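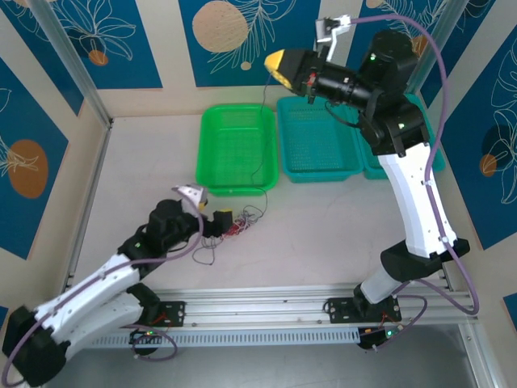 Prirarance Two-Arm Sorting Set

Data card and README, November 19, 2020
Maintained by Ermelinda Patrício and the Dravham bench group

What you get

2603 demonstrations of two small arms picking up soft and stringy things and dropping them into baskets. Straps, cords, wire offcuts, bits of packing tape, the sort of stuff that makes a planner cry. Every demonstration was driven by a person from start to finish, so there are no scripted motions in the set at all. We had a great time collecting it and we hope you have as good a time training on it!

Each demonstration comes with joint readings for both arms, gripper opening for both arms, the video streams, a one-line instruction in plain English, and a label for how it ended. Most run well under a minute. A few are long, and the long ones are some of our favorites, because you get to watch an operator try something, back off, and try again from the other side.

The setup

Both arms are bolted to one aluminum rail along the front of the cell, with the baskets against the back wall. The printed panels on three sides keep the background steady from one session to the next. We tried plain gray panels early on and found that the models we trained did fine on our bench and fell apart anywhere else. The leaf print gave us a busier background to learn against, and we like looking at it, too.

The floor is pale, which makes dark cords easy and clear plastic very hard. Keep that in mind when you read the per-object results. If you only care about one hard case, train on the clear straps. They fold over on themselves, they pick up reflections, and from some angles they nearly vanish. The wrist views help a lot.

Camera streams

There are three streams per demonstration:

fixed: looks at the whole cell, both arms, and the baskets
wrist_left: rides on the left arm
wrist_right: rides on the right arm

The wrist streams show their own arm's fingers in the bottom corners nearly all the time. Please don't crop them out before you have tried training with them in. In our runs the model used the finger tips as a kind of ruler for the last bit of the approach, and cropping them made grasps noticeably sloppier. When the arms work near each other, each wrist camera also gets a good look at the other arm, and those stretches are where the two-arm coordination really gets learned.

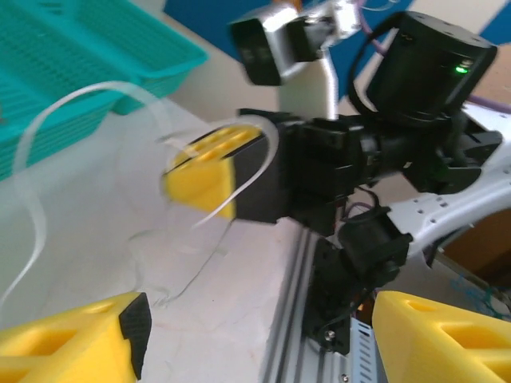 Motion blur is left as it came. We talked about filtering blurry stretches and decided against it, since a policy running on the real cell will see plenty of blur and had better be used to it. If you want a cleaner subset for something like depth or keypoints, the file blur_scores.csv has a score for every frame and you can set your own cutoff.

How a demonstration is collected

The operator sits at the leader station, which is a second pair of arms with the motors turned off, and moves those by hand. The arms in the cell follow. A session goes like this:

1. Home both arms and check that the lights on both controller boards are green.
2. Put one or more objects on the floor of the cell. The prompt card says which ones. Drop them, don't arrange them.
3. Read the instruction out loud. It sounds silly, and it cut our mislabeled prompts way down.
4. Press the pedal to start recording.
5. Do the task at a speed you could keep up all afternoon.
6. Press the pedal again when both grippers are open and clear of the baskets.
7. Pick an outcome label before touching anything.

A block is 66 demonstrations. Then you take a break, and a different operator takes over. Tired operators make very smooth, very lazy trajectories that all look the same, and you don't want that in your set.

Outcome labels

success: the object ended up in the basket named in the instruction
wrong_basket: it went into a basket, just not that one
partial: part of it is hanging over the rim
dropped: it was let go outside any basket and not recovered
aborted: the operator stopped early

Do use the partial ones! Straps and cords love to hang over a rim, and those demonstrations teach a lot about where to let go. We trained with and without them and kept them in. For dropped and aborted we are less sure. We leave both out of our own training split, but they are in the download if you want them for a failure detector.

Splits

train: everything not listed below
val: 100 demonstrations, drawn from the same sessions as train
test_objects: only objects that never show up in train
test_layout: same objects, baskets swapped around or shifted

The val split is easy. It's there to catch bugs, and a good number on it should not make you very happy. Please report both test splits separately. Averaging them hides the interesting part, as most models we tried handle new objects much better than they handle moved baskets.

Instructions

Instructions are short and name the object and the target, for example "put the clear strap in the green basket." With more than one teal basket in the cell, the instruction says left or right teal, always as seen from the rail side. We got this backward in the first batch from March. Those demonstrations have been relabeled and carry relabeled: true in their metadata, so you can pull them out if you don't trust us.

Operators were allowed to use either arm, or both. The arm is never named in the instruction. If your model needs that, the field active_arm is filled in from motion, and it says both whenever the two arms moved together for a meaningful stretch.

Known problems

Cables. The arms drag their own cables around, and now and then a cable ends up in view of a wrist camera or lying across a basket. A model can mistake a thin dark cable for a target cord. Ours did, with total confidence, and tugged on it. Put a force limit on your grippers before you run anything on hardware.

Clock drift. The Skodo capture tool stamps frames on arrival. Long demonstrations can show a small offset between the wrist streams and the joint readings. The loader fixes it by default. Pass raw_time=True if you would like to suffer.

Few operators. The set has a style. You will notice that almost everybody comes at the baskets high and from the middle, and a model trained on this alone will do the same even when a low approach would be shorter.

Lighting. One room, one set of overhead lights. We added color jitter in training and it helped some.

Loading

Unpack the archive, install the loader from the tools folder, and point it at the root:

from prirarance import Demos
d = Demos("path/to/root", split="train")
ep = d[0]
print(ep.instruction, ep.outcome)

The baseline config trains for 600 epochs. You can stop a good deal sooner for a first look. If memory is tight, drop the fixed stream before you drop either wrist stream.

Contributing

We would love more data, especially from cells with a different floor color or different baskets. The Salgado folder has the drawings for the rail mounts and the panel holders, plus the print file for the leaf pattern. Keep the outcome labels as they are, send raw streams with no cropping, and include a few photos of your cell from the front. Send one block first so we can check the timing together before you record a whole lot more.

Questions and bug reports go to Ermelinda through the issue tracker. Put the demonstration ID in the title, please.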